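Stusdale Household Water Readings — README

Release 3, June

This folder holds water meter readings and short notes from homes in Stusdale and Buststead. It was put together for people who want to look at how small households use water over a day. The files are plain text and can be opened in any spreadsheet program.
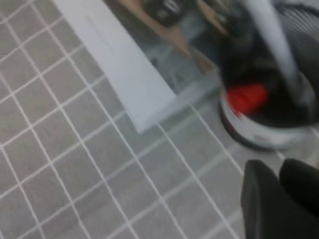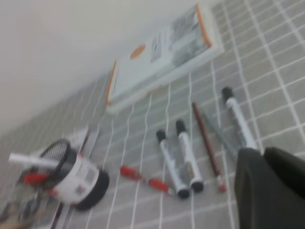
What is in the folder

readings.csv — one row per meter reading
homes.csv — one row per home
notes.csv — free text written by the people living there
changes.txt — what is different from the last release

There are 40 homes in the set. Each one gave readings for 9 weeks. Homes in Stusdale have codes that start with S, and homes in Buststead have codes that start with B. The codes were handed out in the order people signed up and say nothing about where in town a home is.

Columns in readings.csv

home_id: the code for the home
week: 1 to 9
time: local time, 24-hour clock
liters: the number on the meter, whole liters only
source: "self" if someone in the home read the meter, "visit" if one of us did

The meter number is a running total. To get the use between two readings, subtract the earlier one from the later one. Do this within one home only. If a meter was swapped during the nine weeks, the home has a second code ending in x, and the two codes should be treated as separate meters.

Columns in homes.csv

home_id: as above
people: how many people slept there most nights
garden: yes or no
meter_place: kitchen, bathroom, basement, outside or other

We asked about washing machines and dishwashers too, but too many people left those questions blank, and the answers are not included.

How the readings were taken

People were asked to read the meter once in the morning and once in the evening, at whatever time suited them. Most evening readings fall between 6 and 9 p.m. Some homes missed whole days. We did not fill the gaps. A missing reading is a missing row, so do not expect the same number of rows for each home.

Meters in Buststead are mostly the Cendau type, with red digits after the black ones. The red digits are parts of a cubic meter and a few people left them off in the first week. Where the mistake was plain from the next reading, we corrected it and wrote "fixed" in notes.csv. Where it was not plain, the row was dropped.

Known problems

Any jump of more than 400 liters between two readings on the same day should be checked against the notes. Several are real — garden hoses, one burst pipe — and others look like typing errors. We left them in.

Week 5 is thin for Stusdale. The water was shut off on several streets for repairs.

Names and street addresses were taken out of the notes by hand. If you find one we missed, please write to us before sharing the file any further.

Use and credit

The data may be copied and changed for any purpose. Please credit it as "Bošković, Stusdale Household Water Readings, release 3."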